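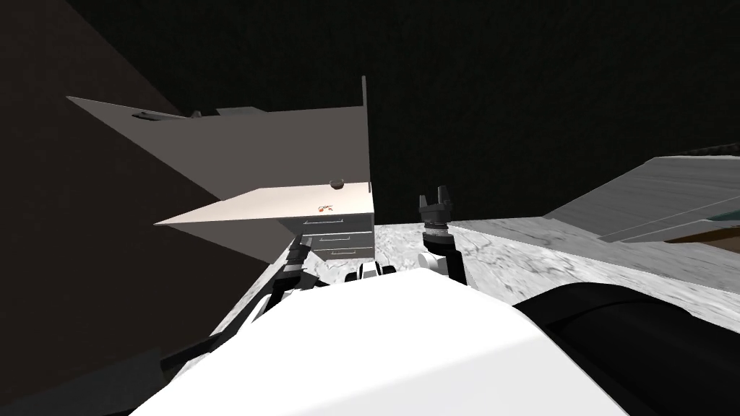

Graça Pestana Roldão
Responsável pela documentação de dados, grupo de avaliação

pondstead-visita
Registos da demonstração de manipulação em cozinha simulada, Sostard, Flolemton

LEIA-ME, versão 1.2

Resumo

Este pacote reúne os registos que a Sostard entregou aos visitantes técnicos do seu dia aberto em Flolemton, a 16 de agosto de 2025, mais as notas que tomei durante a demonstração. São 187 episódios de um robô de dois braços a trabalhar numa cozinha simulada. A cozinha chama-se Pondstead e o controlador chama-se Higuchi. Nos documentos da empresa os dois nomes aparecem por vezes trocados; aqui, Pondstead é sempre o ambiente e Higuchi é sempre o programa que move os braços.

Quem procura um conjunto para treinar políticas de manipulação pode parar de ler aqui e escolher outro. Quem quer saber o que foi mostrado, e o que se consegue verificar a partir dos ficheiros, encontra a resposta nas secções seguintes.

O que foi anunciado

O painel à entrada prometia "222 tarefas domésticas resolvidas sem intervenção". A palavra tarefas não vinha definida. Perguntei se abrir a gaveta de cima e abrir a gaveta do meio contavam como uma tarefa ou como duas. Responderam que dependia da configuração. No ficheiro tarefas.csv há de facto 222 linhas, mas muitas diferem apenas na posição inicial do objeto ou na gaveta indicada. Uma lista de variações tem a sua utilidade. Chamar-lhe lista de tarefas é outra conversa.

A apresentação falava também em "transferência direta para o robô físico". No dia aberto não houve demonstração física. Todo o trabalho que vi correu em simulação, projetado numa parede, com o operador sentado ao lado do ecrã. Não tenho elementos para dizer que a transferência não funciona. Também não recebi nenhum para dizer que funciona.

O ambiente

Pondstead é uma cozinha com bancada de mármore branco e cinzento, um móvel de três gavetas cinzentas sobrepostas, cada uma com puxador horizontal fino, e um armário superior também cinzento. O robô tem um corpo branco, grande e arredondado, e dois braços. No braço direito vê-se bem a pinça preta de dois dedos, aberta e virada para cima, por cima da bancada. O braço esquerdo sobe até perto da frente do móvel de gavetas.

A vista está muito inclinada e o corpo do robô ocupa boa parte do primeiro plano. Convém ter isto presente ao trabalhar com as imagens: uma pessoa que tente anotar o contacto entre os dedos e um puxador vai perder tempo. Nos episódios que revi, preferi usar as posições das juntas e ignorar a imagem sempre que as duas fontes me pareciam discordar.

Em cima do móvel há um pequeno objeto castanho-avermelhado de forma irregular. O esquema dos ficheiros chama-lhe obj_03 e não dá nome, massa nem coeficiente de atrito. Pedi estes valores duas vezes. Sem eles, um episódio de preensão diz pouco sobre o que aconteceria com um objeto a sério.

Como decorreu a demonstração

O programa da visita previa três blocos: gavetas, objetos sobre a bancada e uma sequência combinada. O primeiro correu como estava escrito. No segundo, o operador reiniciou o ambiente algumas vezes antes de dar a execução por válida. As execuções reiniciadas não aparecem nos registos distribuídos, ou pelo menos não consegui encontrá-las pelas marcas de tempo. Quando perguntei onde estavam, a resposta foi que o gravador só guarda episódios "iniciados corretamente". Não há critério escrito para essa expressão.

O terceiro bloco foi encurtado. Vimos a sequência combinada uma vez, do princípio ao fim, a uma velocidade que o próprio operador descreveu como acelerada. O fator de aceleração não estava no ecrã e não consta dos metadados.

Pedi para escolher eu a semente aleatória de uma execução. A resposta foi negativa, por razões de tempo. Havia tempo para café.

Conteúdo do pacote

episodios/ contém um ficheiro por episódio, com posições e velocidades das juntas, comando e estado da pinça, e a marca de sucesso atribuída pelo Higuchi.

imagens/ contém a vista da câmara do robô, comprimida. A compressão é forte e as linhas finas entre gavetas sofrem com ela.

tarefas.csv é a lista de tarefas da Sostard, sem alterações minhas.

notas_visita.txt são as minhas notas, passadas a limpo na mesma semana. Onde não percebi uma explicação, deixei escrito que não percebi.

exclusoes.csv identifica os 14 episódios que considero inutilizáveis, com o motivo ao lado. Não os apaguei. Quem discordar pode voltar a incluí-los.

O pacote completo ocupa cerca de 307 MB depois de descomprimido.

Campos principais

id_episodio: texto. Único dentro do pacote. A numeração tem saltos e a Sostard não explicou porquê.

id_tarefa: remete para tarefas.csv.

t: tempo em segundos desde o início do episódio. É tempo de simulação. O tempo real de execução não foi gravado.

q_esq, q_dir: posições das juntas do braço esquerdo e do braço direito, em radianos.

pinca_cmd, pinca_est: comando enviado e abertura medida. Nos episódios excluídos, os dois campos são iguais até à última casa decimal durante todo o episódio, o que sugere que o segundo foi copiado do primeiro. É a razão mais frequente para constarem de exclusoes.csv.

sucesso: 0 ou 1. Ver a secção seguinte antes de usar.

obs: texto livre. Quase sempre vazio. Quando não está vazio, vale a pena ler.

Sobre o campo sucesso

O valor é atribuído pelo mesmo programa que controla o robô. Não existe avaliador independente, nem humano nem automático. Para as gavetas, o sucesso parece corresponder a um limiar de abertura; inferi-o dos dados, não o li em lado nenhum. Para os objetos, não consegui reconstruir a regra. Há episódios marcados com 1 em que a pinça se fecha e volta a abrir sem que a posição registada do objeto mude de forma apreciável.

Não publico uma taxa de sucesso. Fazer a média desta coluna é trivial e o número que daí sai não mede nada que eu saiba nomear. Peço a quem use o pacote que não a cite como desempenho do Higuchi, nem a favor nem contra.

Usos que me parecem razoáveis

Estudar a regularidade das trajetórias de braço num ambiente fixo. Testar leitores de ficheiros e ferramentas de visualização. Servir de caso em aulas sobre documentação de dados, onde as lacunas rendem mais discussão que os campos preenchidos. Treinar detetores de episódios corrompidos, com a reserva de que os exemplos são poucos.

Usos que desaconselho

Comparar o Higuchi com outros controladores. Estimar o desempenho num robô físico. Afirmar seja o que for sobre cozinhas em geral a partir de uma única cozinha, com uma única disposição do mobiliário. Treinar modelos de visão para preensão, pelas razões já dadas sobre a vista e a compressão.

Viés de seleção

Os episódios foram escolhidos pela empresa que vende o sistema, para um dia em que queria mostrá-lo. Não vejo nisto má-fé, é para isso que servem os dias abertos. Mas um leitor que receba só a pasta episodios/, sem este ficheiro, pode julgar que tem uma amostra do comportamento habitual. Peço que o LEIA-ME circule sempre com os dados.

O que correu bem

Fica registado, para equilíbrio, que os ficheiros abrem sem erros, que as unidades estão corretas onde estão indicadas e que a equipa da Sostard nos deixou ficar junto ao ecrã o tempo que quisemos durante o primeiro bloco. O movimento do braço direito na aproximação à bancada é suave e repete-se bem entre execuções. Se alguém me perguntar se o sistema abre gavetas em Pondstead, digo que sim, vi-o abrir várias.

Perguntas enviadas e ainda sem resposta

Qual é a regra exata de atribuição do campo sucesso, por tipo de tarefa?

O que acontece aos episódios que o gravador recusa, e quantos são?

Que versão do Higuchi produziu os registos? Os metadados indicam uma compilação de março, mas o painel da visita falava de uma versão mais recente.

Que valores de massa e atrito foram usados para obj_03?

Existe uma segunda cozinha?

Licença e citação

A Sostard autoriza a redistribuição para fins de ensino e investigação, sem uso comercial. A autorização foi dada por escrito e está em licenca.txt. As minhas notas podem ser copiadas sem restrições, desde que não sejam cortadas a meio de um parágrafo. Para citar, usar o nome do pacote e o número da versão.

Histórico

1.0: primeira organização dos ficheiros, sem exclusões.
1.1: acrescentado exclusoes.csv. Corrigida a descrição de t, que eu tinha tomado por tempo real.
1.2: acrescentada a lista de perguntas. Retirada uma frase sobre a força da pinça que se apoiava apenas no que foi dito na sala.

Correções são bem-vindas, de preferência com o id_episodio indicado. Se vierem da Sostard, entram na versão seguinte com indicação da origem.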